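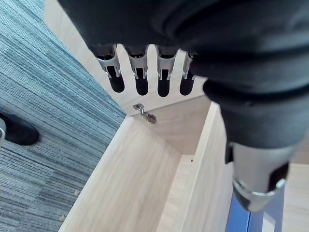

Trygve Åberg wrote in to say that a cabinet should be judged with the door open and the lights on, and that anyone who buys one from the front deserves what they get. I think he's right about the first part. The second part seems harsh, given how few stores will let you get your head inside one.

Inside Light-Colored Cabinets: The Gallery
Posted 5/20/25

Pale wood grain, and a small hinge set diagonally across the corner near the top of the inner panel. Silver, with a little brass in the shine. I can see a screw. I'd want to know what it's biting into before I said anything nice.

This page is for insides. The catalogs have fronts covered, and they've been covering them for years in the same soft morning light, with the same bowl of lemons. I wanted a place for hinges, inner panels, joints and the other parts that decide whether a cabinet is still square after a few winters. The notes below go with the opening picture and will go with any that get added. They're also what I send people who ask me whether a particular cabinet is any good, which I mostly can't tell them.

On pale grain

Light beige grain is the easiest finish in the world to like in a picture. It bounces light around and makes a small compartment look bigger. It also tells you next to nothing. Pale oak, birch, printed paper under a clear coat: from any distance they can all pass for each other, and the sellers know it. "Oak look" means no oak. "Oak finish" usually means the same. "Natural Nordic oak tone," which I found on the Prothero page in July, is four words arranged so that nobody can sue.

Look at the edges. If the lines on the face carry on over the edge and turn into end grain, you may have solid wood. If there's a thin strip with its own pattern, you have a board with a strip on it. I own plenty of those and they hold plates up fine. I just don't care to pay the other price.

Faint, straight lines are also the easiest pattern to print, so I give no credit for restraint.

On hinges

A small hinge isn't a bad hinge. A small hinge with a heavy door is a bad arrangement, and that takes a look at the whole piece. What I check, when I'm allowed to:

Whether the screw head sits flat. One that stands proud has either been put in crooked or has started backing out.

Whether there's a shadow line between the metal and the panel. There shouldn't be.

Whether the wood around the plate is raised or crumbly. This happens a lot with particleboard and the repair is dull.

Whether the door moves up and down when you lift it gently by the handle. Salespeople dislike this one.

Color is no guide at all. Brassy hinges get sold as solid brass on looks alone, and a magnet will settle plenty of those arguments. I carry one on my keys. It has cost me some friendships in antique malls.

The 100-times test

Clekent says its doors have been "opened and closed by our team for your peace of mind." It doesn't say how often, so I did my own on the Clekent wall cabinet in my laundry area. I opened and closed the door 100 times one evening with the radio on. Nothing happened. The door worked at the start and it worked at the end.

I don't think this proves much. 100 is maybe a month of use in a busy kitchen, less if there are teenagers, and I was being careful with it because I was paying attention. The test I'd like to see is the one where somebody with wet hands and a phone under their chin yanks it sideways for five years. If a company has run that one, I'd be glad to read the report.

On soft closing

I've come around on this, slightly. The Tidis unit I bought for the hall has it, and the doors do shut quietly. They also refuse to stay shut if the shelf inside is even a little overfull, because the damper gives up in the last half inch and leaves the door hanging there. So I have a very quiet cabinet that is always a bit open. The instructions call this "a reminder to declutter." I read that line twice to be sure.

On panels and backs

Pull the thing away from the wall if it's a floor model and look at the back. A thin back that's been tacked on is normal at the cheap end. It does more work than people think, though, and when it comes loose the whole box starts to lean. Press the middle with your palm. Some give is fine. If it pops like a cookie sheet, walk on.

Inner panels are trickier. A partition that goes all the way up adds real stiffness. One that stops short may be there to hold a hinge, or to divide up the space, or to make the cabinet look more complicated in the brochure. You won't know until you push on it.

What readers sent

I asked for opinions and got them. I've kept these short.

Trygve again: he uses a dental mirror to look at the upper corners. Dust on a showroom screw means no one has opened the door in a while, and he takes that as a bad sign. I take it as a sign of a slow store.

One reader swears by rubbing candle wax on the screws before putting them back. It does make them go in easier. I'm less sure about her claim that it stops them from loosening, and a slippery screw in a worn hole sounds to me like the opposite of help.

Another wants me to admit that Bedwood makes a decent cabinet. I've handled 2 of theirs. One was square and pleasant and I had no complaints. The other had a door that rubbed along the bottom from the day it went up, and the company's answer was to send a new knob. Call that undecided.

Several people asked about filling a stripped hole with toothpicks and glue. Yes, it works for a light door. Let it dry overnight, trim it flush, and start the screw by hand. For a heavy door I'd drill it out and glue in a dowel. A bigger screw is what everyone tries first, and in thin board it's a good way to see the point come out the other side.

If you're sending a picture

Open the door all the way and get in close. I'd like to see the hinge, the corner it's fixed to and a bit of the edge if you can manage it. Please don't clean first! Scuffs and sawdust are useful. Say how long you've had the piece and whether you'd buy it again, and leave out the star rating, which I'll ignore.

I print 3 reader notes at a time on this page and swap out the oldest. Brand reps are welcome to write too, under their own names. The last one signed himself "Happy Homeowner" and knew the part number of the damper.

Next up is drawer bottoms, assuming I can get mine out. It's been stuck in its runners since the weekend – a Prothero, for anyone keeping score – and the troubleshooting sheet suggests I remove the drawer to gain access to the drawer.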